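Naltuvgate Home Help
Search all topics Enter keyword Go

How do I get a small square piece to sit centered on a round stand?

Print this page | E-mail to a friend

Thaddäus Brunner
3 Aug 2022
I've been setting up a display on a white table in my spare room and I'm stuck on a really dumb problem. I have a bunch of little square pieces, black with a colored rim, and flat round black stands to go under them. The squares are supposed to sit dead center on the discs. Mine never do! I hold a piece by one side, lower it down, and as soon as I let go it slides over or ends up crooked. With a square on a circle you see every bit of crooked, at least I do, and my sister saw it from the doorway. I don't want to glue anything permanently as I swap the colors around (pink is out right now, green comes back in September). I tried a dab of toothpaste as a marker, please don't laugh, and it left a ring. Any tricks?

Ogbonna
Hold it from both sides. I used to do the one-handed thing too, pinching the left edge, and the other side always touched down first and pushed the whole piece off center. Now I take the left side and the right side with my fingertips, get it hovering right over the stand, and stop there for a second. Look at it from straight above if you can stand up and lean over (I use a kitchen stool for the tall table). Then bring it down slowly and let go with both hands together, that part matters a lot.

For swapping colors I use a tiny ball of removable putty. Mine is from Flidach and cost me 70 cents for a strip at the hardware store, but any kind that peels off clean would do. Smaller than a pea! If you use more the piece sits up high and wobbles. Try it on the bottom of one piece overnight first in case it marks the finish. I've got 12 stands on a bookshelf done this way and the cat has only knocked down one, and she really meant it.

For the toothpaste ring, a damp cloth with a drop of dish soap, then dry it right off.

Grollow
just eyeball it, life is short. or get square stands

Marit
I make a paper guide. Trace around the round stand, cut the circle out, fold it in half and then in half again and open it up. Where the creases cross is your middle. Lay it on the stand, set your square down so each corner lands on a crease, and there you are. The paper can stay under there, or you can hold the piece still and slide it out, which takes me 2 tries on a good day. Black construction paper hides pretty well if you leave it. Also check that the table is level, mine wasn't, and I blamed the stands for months.

Was this page helpful? Yes No

Reader comments

Thaddäus Brunner: Both hands works so much better, thank you Ogbonna! I was letting go with the left one first without noticing. Going to try the paper creases tonight for the ones in back.

Lou P.: I must have straightened mine 1,000 times before I gave in and bought putty. Warm it in your fingers first or it won't grip.

Grollow: still say square stands

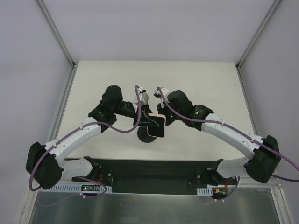 Held from both sides over the round black stand, pink rim.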